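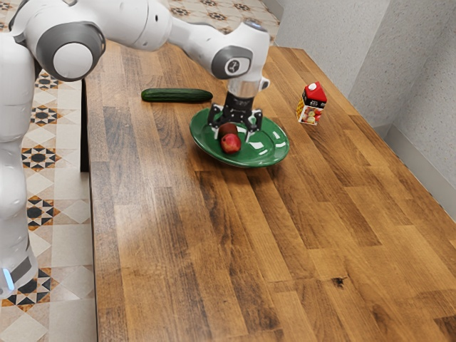 Why Do Apples Turn Brown?

Cut an apple in half and look at the inside. It is pale, almost white. Leave it on the kitchen counter while you read a chapter of your book, then look again. The inside has started to turn tan or brown. The apple has not gone bad. Something in the air has mixed with something in the apple.

What is inside an apple

An apple is made of millions of tiny parts called cells. You would need a microscope to see them well. Each cell is like a little bag filled with juice, and inside the bag there are smaller bags that keep different things apart.

One of those things is a group of chemicals called phenols (say "FEE-nolz"). Another is an enzyme. An enzyme is a helper that makes a change happen faster. The enzyme in apples has a very long name, polyphenol oxidase, so most people call it PPO.

In a whole apple, the phenols and the PPO stay in separate places. The skin keeps out most of the air. Nothing much happens.

What the knife does

When you slice an apple, the knife breaks open the cells along the cut. The phenols and the PPO spill out and meet. Air touches them too, and air has oxygen in it. The PPO helps the oxygen join with the phenols, and after a few more steps they become brown. The brown coloring is called melanin. There are different kinds of melanin, and other kinds give color to your hair and skin.

Biting does the same thing as cutting. So does dropping the apple on the floor. A bruise is a place where cells have broken under the skin, and that is why you can find a brown spot in an apple that has no hole in it.

Why would an apple do this?

Scientists think that browning may help protect the plant. When an insect chews into a fruit, the chemicals made during browning can slow down germs that try to get in through the hole. They may also make the fruit less tasty to the insect.

Do all apples brown the same way?

No. Some kinds have more phenols or more PPO than others, and they brown quickly. Red Delicious is one that usually browns fast. Cortland apples stay white longer, and cooks often choose them for salads.

Other foods brown in this way too. Pears, bananas, avocados and potatoes all have PPO. Oranges and lemons do not brown like this. They have a lot of acid and vitamin C in them.

How to slow it down

Acid makes it hard for PPO to do its work. Lemon juice is full of acid, so a little lemon juice on the slices keeps them pale. Lime juice and orange juice help too.

Cold slows PPO down. Slices in the refrigerator brown more slowly than slices on the counter.

Water keeps some of the air away. Slices in a bowl of water stay lighter for a while, but they can get soggy if you leave them in too long.

Heat stops PPO for good. When apples are cooked for a pie, the enzyme is destroyed. The filling may still look brown, but much of that comes from cinnamon and sugar.

Try it yourself

You will need one apple, four small plates, lemon juice, water, salt and a spoon. Ask an adult to cut the apple.

1. Put one slice on each plate.
2. Leave the first slice plain.
3. Spoon lemon juice over the second slice.
4. Spoon plain water over the third slice.
5. Stir a pinch of salt into some water and spoon it over the fourth slice.
6. Write a label for each plate so you don't mix them up.
7. Look at the slices every ten minutes for one hour. Draw what you see.

Use slices from the same apple and make them the same size. Then the only thing that is different is what you put on them — scientists call this a fair test.

Can you eat a brown apple?

Yes, if it is only brown from being cut a short time ago. It may taste a little different and feel softer. If an apple smells strange, feels slimy or has fuzzy mold on it, throw it away.

Words to know

Cell: one of the tiny parts that living things are made of.
Enzyme: a helper that speeds up a change in a living thing.
Oxygen: a gas in the air that people and animals need to breathe.
Oxidation: in this article, the change that happens when oxygen joins with something else.

Written by Adjoa Sarpong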